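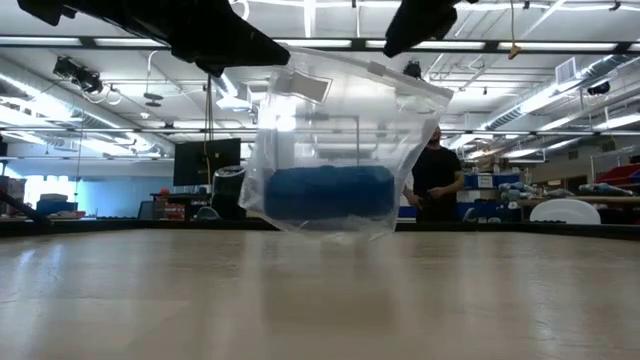
Photo: Halyna Skoryk

The Case for Packing Badly

My sister-in-law travels with her socks in one zip-top bag, her shirts in another, and her chargers in a third. The bags are labeled. When we shared a hotel room in May, she was unpacked before I had worked out which way my suitcase opened. She looked at me the way a dentist looks at a man who says he flosses.

I have been feeling defensive ever since, so here is my position. Packing well is overrated, and the people who do it have made the rest of us miserable.

I know there is a case on the other side because I paid for it. Last year I bought a set of packing cubes from a company called Wallar. The set came with a booklet of 26 pages. The booklet wanted me to lay everything I planned to take on the bed, photograph it, and remove a third. I removed a third. I then spent a cold weekend in Duluth wearing a hotel bathrobe under my raincoat, and I can tell you that the third had a sweater in it.

The theory behind all this is that a bag should hold what you will need. Fine. But I don't know what I will need. If I knew that, I'd have a different career. The good packer sits down on Tuesday and decides what kind of person she will be on Saturday, and then on Saturday she has to go and be that person, in those shoes. I have watched people skip a perfectly nice lake because swimming wasn't in the cubes.

The bad packer throws in a swimsuit, a necktie, two paperbacks and half a box of crackers, and forgets the toothbrush. He buys a toothbrush. Every town I have ever visited sells them, usually next to the gum.

There's also the matter of folding. I was taught by an aunt who had worked in a department store, and for years I folded like her, sleeves back, collar up. Then I started rolling, after reading that rolling prevents wrinkles. Then I stopped doing either one. My shirts have come out looking the same through all three periods. Kristaps Kazlauskienė, my neighbor, irons everything he owns before a trip and again when he gets there, and I've never had the heart to ask what the first round is for. 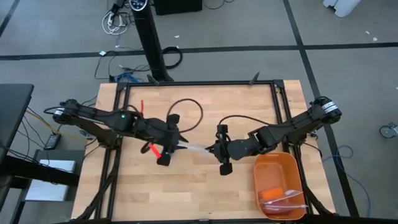 What the Lists Are Really About

I suspect most packing advice has very little to do with luggage. It's about the night before, when you're worried about the flight, the dog, and whether your cousin is still angry. You can't do a thing about your cousin. You can put the shampoo in a bag and squeeze the air out, and for a minute you feel like the captain of something.

I don't begrudge anyone that minute. What bothers me is the preaching that comes after it, the cheerful articles, the woman at the gate telling a stranger that she did two weeks in Portugal out of a backpack. Good for her. I did nine days in Ohio out of a duffel and a grocery sack and had a lovely time, apart from the zipper.

My sister-in-law is coming to stay with us next month. She has already asked how many hangers there are in the guest room.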